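Three Evenings with a Practice Motherboard

So I finally gave up on learning to build computers by watching other people do it. I've watched so many of those build videos that I can hum the background music, and I still froze the one time I had to open up my own desktop and swap a drive. I sat there with the side panel off, poking at things, and then I put the side panel back on and told everybody it was "fine for now." It was fine for now for most of a year.

What got me moving was my nephew asking if we could build one together over the holidays. He's twelve and he thinks I know what I'm doing. I said sure! And then I went home and panicked a little.

My friend Định Vương has taught a beginner hardware class on and off for years, and when I told him about it he offered to lend me his practice setup. It's a computer chassis with a plain gray board, a simplified version of a motherboard with just the big shapes on it: the socket, a long slot, a couple of smaller slot ends, a chunky block like a chip cover. No tiny solder points to worry about, no forest of pins. You practice where things go and how they sit, and if you drop something on it, you say a bad word and pick it up again. He drove it over in the back of his car wrapped in a beach towel.

I cleared off the end of the dining table and gave myself three evenings after work.

The first evening was all about the long slot, because the slot is what scared me most. I have this memory of pushing on a stick of memory in an old laptop and hearing a crunch (it was a clip, it survived, I aged ten years). Định Vương's advice was to stop thinking about force and look at both ends. Line up one end, line up the other, check them again, and only then press. I must have done it over and over for an hour with a podcast going. By the end I could do it without holding my breath.

I also learned that I put things in backward when I'm tired. Like, consistently. So now I have a rule about not doing anything with a notch in it after nine o'clock.

The second evening I got braver and laid out the bigger parts together. I wanted to see how it all shares the space, which is something the videos never got across to me. They always show one part at a time, nice and close, and you don't get a feeling for how quickly it gets crowded in there.

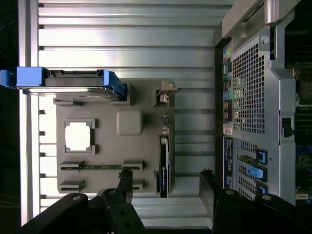

Graphics card standing on its edge to the right, drive carrier with the blue rails up at the left. The green strip is in the long slot.

I love those blue rails, by the way. I don't know why more computer parts aren't bright blue. When everything else is gray or black, a big blue handle is like a friend waving at you across a parking lot. I'd read that drive carriers like this were going out of style and I think that's a shame, as somebody who spent that awful afternoon hunting for a drive screw in the carpet. The screw is still in the carpet. I vacuum that corner with great respect.

The card was a surprise too. I always pictured graphics cards as these enormous bricks with fans all over them, and my nephew definitely does, he's been sending me links to ones that cost $935 – no, sir, that is your college fund. This one is slim and black and has its name in little white letters running along it, and it made me a lot less nervous to handle. Hold it by the edges, think about where it's going, take your time. I can do that.

Which brings me to the budget, because I know my sister reads this. We've agreed on $1,000 for everything, and that includes the case. I found a plain one from Stenport that I liked for $71 and a processor bundle at Dikberg for $385, so there's a decent chunk left over for the fun stuff. He wants lights. I've said yes to some lights. I'm still comparing power supplies and would welcome opinions in the comments, so long as they're short and don't start with "well, for a real build."

Third evening, I tried doing the whole thing from memory, in order, with a list I'd written on the back of an envelope. Socket first, then the slot, then the drive, then the card. I got stuck on the drive. I kept wanting to do it last, and then my hand was in the way of everything else, so I crossed it out and moved it up on the list. Then I moved it up again. The envelope is a mess now but I can read it, and it's coming with me on the day.

A few other things from the envelope, in case they help anyone:

Put a light-colored towel under your work area. Dark table plus small dark parts equals crying.

Take off your big sweater. Sleeves catch on everything.

Put the snacks in another room. I mean it. Pretzel salt gets everywhere.

Read the manual the night before, and mark the pages with sticky notes so you aren't flipping around with a part in your other hand.

The kit goes back to Định Vương this weekend along with a tin of ginger cookies and his beach towel, washed. Our real parts are supposed to get here the week before Christmas if the shipping estimate is right, and my nephew has already asked if he can be the one to press the power button. I told him we'd flip a coin for it.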